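# Annual Inspection, Covwood Line

The gauge at Bastby had read 528 millimeters since the spring, and the inspector did not believe it.
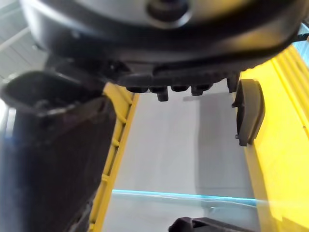 A river moves. Even a small one, held behind a weir and let down through a single gate, rises a little when it rains and drops a little when the mill upstream draws its share. The Bastby record showed a flat line through two thunderstorms and a dry August. The office at Tundaretti had accepted the figures because they arrived on time and passed the range check.

She drove out on 1st November with a spare float, a coil of tape and the key to the hut. The track was soft. She parked at the second cattle grid and walked the remaining 205 meters along the top of the bank.

The hut stood over a stilling well, a vertical pipe connected to the river by an inlet near the bed. Water in the pipe settles at the level of the river but without the waves. A float rides on it, a tape runs from the float over a wheel, and a counterweight hangs on the other side. The wheel turns, the recorder reads the wheel. There is little in the arrangement that can fail, and all of it can be reached from the hatch.

She opened the hatch and lowered the lamp. The float was where the recorder said it was. She lifted the tape with one finger and let go, and the wheel turned and returned. The bearing was free. She wrote this down.

Outside, the staff gauge was bolted to the wing wall. She cleaned the face with a brush and read it twice. The river was 70 millimeters higher than the well.

So the inlet was blocked. That accounted for the difference but left the flat line unexplained. A silted pipe passes water slowly. It gives a record that lags and smooths, with the peaks cut down. It does not give the same number for half a year. A fully sealed well should have fallen by evaporation, or leaked, or both.

She poured in five liters of river water from the bucket and started her watch. The float rose. After a minute it began to sink, and it went on sinking until the counter showed 528. There it stopped.

She repeated the test with the same result. Then she bailed the well down below the mark and waited. It came back up to 528 in nearly the same time.

The well was connected to something, and that something was not the river.

The drawings for the hut were in a tube behind the door. They had been made by Hashmi, the contractor that rebuilt the weir, and they showed one inlet. She took the long rod and felt along the inside of the pipe, a hand's width at a time, turning it a quarter after each pass. The river inlet was where it should be and packed solid. On the landward side, lower down, the rod went in and kept going. She fed in the whole length and did not touch an end.

She marked the depth on the rod and sat on the step. The field behind the hut sloped up toward Covwood. There was no pond on the map, no tank, no drain. Whatever stood at that level under the field had stood there through the storms and through August without moving by a millimeter, and for half a year she had been receiving its readings every quarter hour.

The form had a box for cause of fault and a box for action taken. Under cause she wrote that the river inlet was obstructed by silt. She could clear it in an afternoon with the pump, and the record would begin to move again.

She looked at the second box for some time. Then she closed the hatch, left the silt in place, and drew a second inlet on the Hashmi drawing in pencil, with the depth beside it. Under action taken she wrote: reading confirmed. Return in December with longer rod.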